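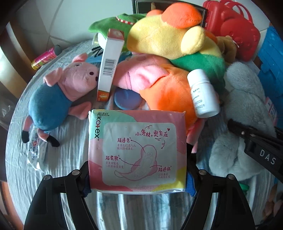
Kotex mini pads, front of pack. Pink pig and the rest of the round table pile behind.

June 22, 2023
Nele Verhoeven

Carried on with the mixed goods on the round table. Everything from the Vurnau delivery was tipped out there on top of the cloth, toys and household bits together, and it needs to go into the shelving by the door before the next lot comes. Left the cloth on. It stops the hard things sliding off, and I don't want to move the whole pile twice.

Worked from the front edge inwards. Anything in a soft wrapper goes in the shallow trays, upright, front facing out. Anything in a carton goes flat on the second shelf. Plush goes in the big 80 litre crate with the lid off. That is the same split we used in April, except that plush was sharing with the cartons then and the corners got crushed.

The Kotex pack is a good size for the shallow tray. It stands up if it has a neighbour on each side and slumps if it hasn't, so I have put it between the tissues and the cotton pads. Wrapper is mint, two pinks and a bit of yellow, easy to spot from the other side of the room. The front says 小身材,更自在, which I have put in the list as "small size, more at ease". The three labels round the drawing are extra breathable, extra soft and extra mini. I have entered it under the brand name with 高洁丝 in brackets, as half of us search one way and half the other. Please keep to that for the other Chinese packs too. Last time the same item went in under two names and I spent part of an afternoon looking for something I already had in my hand.

Pig in the blue outfit: plush crate. It was lying across a clear plastic packet. I couldn't decide whether the packet should be kept as an item or thrown out as wrapping, so it is in the tray marked "ask". Same for the long narrow white carton that was next to the pig. If it has no line in the list by the end of the week I will give it one.

Labels. The Zurneck roll doesn't stick well on glossy wrappers. I tried one on a spare tissue packet and the corner lifted within the hour. The Van Loon ones hold better but leave glue behind when you peel them off, so they are only for the trays and shelves. For soft packs I am tying on a paper tag where there is something to tie to and otherwise leaving them bare. Not ideal. A roll of 500 low-tack ones from Skadura would probably see us to the end of the year, I will ask what they cost.

Got through some 23 lines of the list before stopping. The slow part is deciding what to call things, the putting away goes quickly. "Small toy, plastic" is no use to anyone, so please write a colour and what it is meant to be, even if you have to guess at the animal.

Still to do:
- back half of the round table
- second shallow tray for soft packs, the first is nearly full
- wipe shelf 2 before any more cartons go on it
- go through the "ask" tray with whoever is in
- shake out the cloth and put it back

Pen for the tags is in the drawer under the scales. Please put it back there.

NV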